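Gakeck Fruit Table: read me first

Hi, I'm Mirjam Prins, and I look after the fruit part of Gakeck. Lawal Adeyemi does the folder names and the uploads, so if a link is dead, he's the one to bug. I get the fun half (I pick the fruit!).

What's on the table

The whole set is fruit on a plain tabletop, spread out loosely so you can tell one piece from the next. I like mixing shapes and colors: a dark purple mangosteen with its green leafy bits still on, a curvy yellow banana, a mango going from deep red through orange to yellow. My labels are just the everyday names, all lowercase. 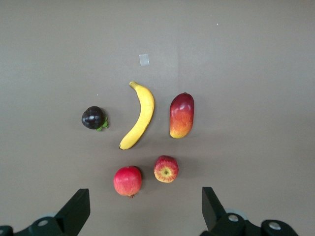

How it's sorted

There are 443 pictures in 4 folders. The Jestia folder is the one I'd open first, and Yusuf has the layouts Lawal likes best. I redid the labels in August after I found "mango" and "mangosteen" swapped in 7 places, so please toss any older copy you've got.

Pictures with no fruit

Some have nothing but pale gray surface and soft shadow where the fruit would be. Those get the label "none" and they stay in the count. Please don't delete them!

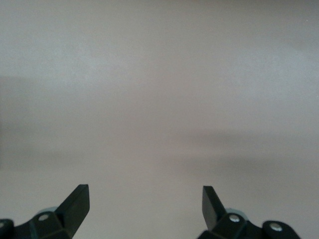 Westevham Notes, issue 2, p. 7

If you spot a wrong label, send me the folder and the picture number and I'll fix it in the next copy. Fruit requests go to me too. I've got my eye on a papaya.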